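Flallow: your questions, answered

Last updated February 6, 2018

14 shares | 3 comments

What is Flallow?

It's my name for a way of teaching two robot arms to share a job. I show them the task by hand, over and over, and a network learns to copy me. Pui-shan Wei wrote most of the training code and I do most of the demonstrating (my wrists can vouch for that).

How many demonstrations does it need?

We started with 300 and it was pretty hopeless, so we went to 600, and that's where the arms stopped reaching for the same thing! I'd love to try 1,000 when I get a free week.

Is it better than Zadmont?

On our table, yes, by a small margin. Zadmont plans each arm separately and then sorts out the clashes. Ours picks for both arms at once, so there's less waiting about. I haven't tried the two on anything bigger.

What does the task look like?
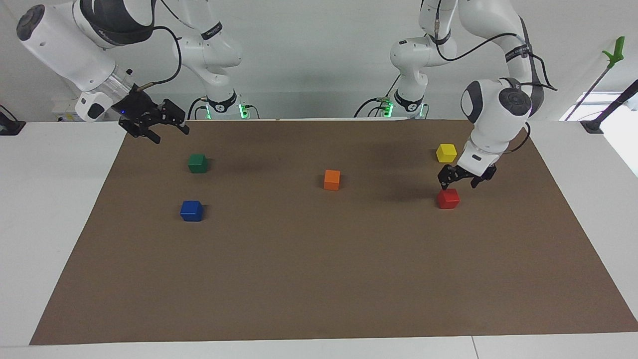
Sharing is the hard bit, so I keep the objects dull: plain cubes, one colour each, on a sheet of brown paper. Green and blue sit over on one side, yellow and red on the other, and those are easy to divide up. Orange, out on its own between the pairs, is the one I watch, as either arm could fairly claim it.

Can I have the code?

Soon, I hope! Pui-shan is still tidying it up. Drop me a line and I'll let you know.

Contact | Back to top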